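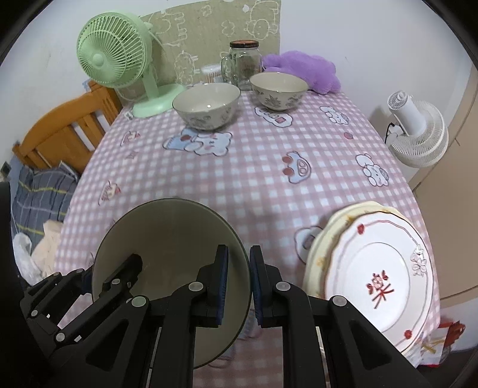

Bowls are where my planner and I stopped getting along. Cups were fine, boxes were a breeze, and then I asked it for a plain round bowl and it spent a whole evening proposing grasps straight through the rim. So these are my notes on the software side, the things I wish I'd had taped over my desk last December!

Start with the rim. Most grasp samplers go for the middle of an object, and the middle of a bowl is air. I fit a circle to the top edge of the point cloud, then sample only along that circle, one finger inside and one outside. My list of candidates went from 2000 to something my old laptop can chew through while I pour coffee.

Save a separate grasp set for a bowl standing on its edge. I tried to get by with one set and a rotation (lazy, I know) and the approach angles came out all wrong.

Glass jars. Oh, glass jars. Depth readings go right through them, so the planner thinks it has a nice open lane behind the bowl and happily swings an elbow into it. I pad anything see-through with a fat box in the collision map and leave it there for the whole run.

Printed tablecloths fooled my segmentation too. It kept finding little flat "objects" in the pattern. Fit the table plane first, throw away everything within 7 millimeters of it, and then segment what's left. You'll lose very thin plates that way, so lower the number on plate days.

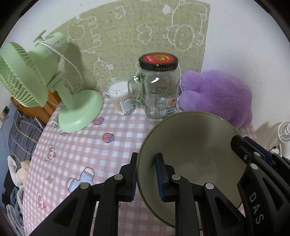 Shabnam Jatoi wrote in to say that she gets better results limiting how fast the grip command can change than fiddling with the force setting, and that her bowls quit twisting once she ramped the close over 20 control steps. I tried it on my own setup and yes, much calmer. I had been sending the closed position in one jump like a barbarian.

Last thing, name your log files after the object and the grasp type. Mine were called test, test2 and testfinal, and I'm still sorting them.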